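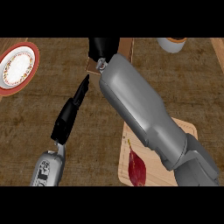

Ticket 2977: Permit voucher missing after Kotmont trek booking
Status: Resolved
Reported by: Szymon Wilczyńska
Product: Wikitz trip planner, web

Customer booked a two-day Kotmont trek for December through Zorkora. Card charged, order shows Paid, no permit voucher in the account. Ranger post will not admit walkers without one.

09:40 Resent confirmation email. Itinerary attached, voucher still absent.
10:15 Operator log returns error 113 on the permit request. Passport name field rejected.
10:50 Zorkora's form drops the letter "ń". Name sent did not match the passport record.
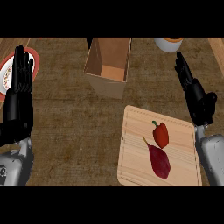

Resolution

Re-entered surname as printed in the machine-readable line of the passport (WILCZYNSKA). Permit reissued at 11:20. Voucher PDF downloads normally. No second charge. Customer advised to carry a printed copy, no signal past the trailhead.

Comments (3)

Ansari: Same error with "ø" in my name. The plain spelling fixed it.

trailmix27: Does this affect the bus transfer too?

Support: No. Transfers use the order number only.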